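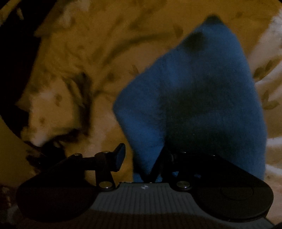

Fig. 6. Wrist view, soft item held between the jaws over a patterned cover.

6. Setting up grasp detection for soft items

Do section 5 (lens calibration) first. Totemen won't load a grasp profile without a valid lens file.

6.1 Load the profile

1. Open Totemen, go to Perception > Profiles.
2. Pick "soft_small". Not "soft_default", that one is tuned for towels.
3. Set the image mask to Round. Dark corners are then ignored by the segmenter.
4. Set Gripper Mask to On. Fingers, linkages and body get blanked before segmentation. Screw heads too, bright metal gives false edges otherwise.
5. Save. Wait for the green tick.

Note: mask file is per gripper. Swapped fingers = new mask. See 5.4.

6.2 Check the segmentation

1. Load a frame with an item already in the jaws. Fig. 6 is a good sort: plain blue, fuzzy outline, busy background.
2. Press Segment. Outline should follow the cloth, give or take the fluff.
3. If leaves or flowers from the cover come out as objects, raise Texture Reject one step at a time. Start at 8. Above 9 it begins eating the item as well.
4. Dark folds down the middle may split one item into two. Tick Merge Across Shadow, press Segment again.
5. Check the item ID is the same above and below the fingertip pads. If a bit of cloth sticking out under a pad gets its own ID, lower Min Gap.

CAUTION: do not run the planner with two IDs on one item. It will try to pick the second one whilst still holding the first.

6.3 Hold check

1. Go to Control > Hold.
2. Set Hold Threshold to 66. Lower for thin cloth.
3. Run Replay on your own log, at least 374 frames. Shorter logs give a score but its not worth much.
4. Look at the Held trace. Flat line good. Flicker means the mask is off, go back to 6.1 step 4.

Note: Replay never moves the arm. Live does. Check which tab your on before pressing anything.

6.4 Known problems

Segment button greyed out: no lens file. Section 5.
Outline jumps between frames: Smoothing is off by defualt since the June build. Turn it on.
Planner says NO TARGET with an item in the jaws: Rajput bridge not running. Restart it, wait around 9 seconds, reload the profile.
Zirkine logs open but show no frames: old format, convert with Tools > Import first.

Anything else, send the log and the profile file together to Obadia Minja, Udell support. Log on its own can't be replayed.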